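The Pravetti Countertop Milk Shake Mixer

Our shakes at the Oteck stand got so much better the summer we switched to the Pravetti! It has 2 speeds and a steel cup that holds enough for two good-sized shakes, and it gets through hard-packed ice cream without leaving lumps at the bottom (malt powder too, which used to drive us crazy).

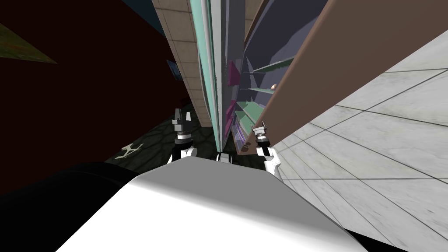
Two arms, each with a gripper, and a tall brown panel.

Start on low until the milk and ice cream come together, then go to high for 90 seconds. Chocolate, berry, peach in August when the fruit is ripe - they all come out thick enough to stand a spoon in.

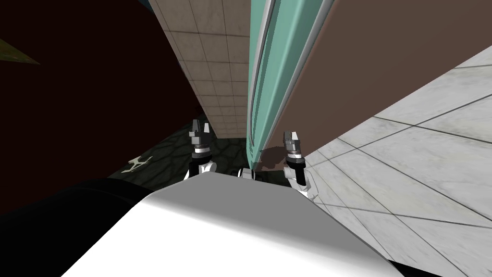
The cup rinses clean in the sink, and the spindle twists off for a proper wash. We've made 200 shakes on a busy day with ours and it kept right on going.

Comes with one cup, a spare spindle and a recipe card from Chiang Dairy Bar, whose coffee malt is worth the trip all by itself. Extra cups are sold singly or in a box of 5. Pick up at the Tesell store or have it shipped.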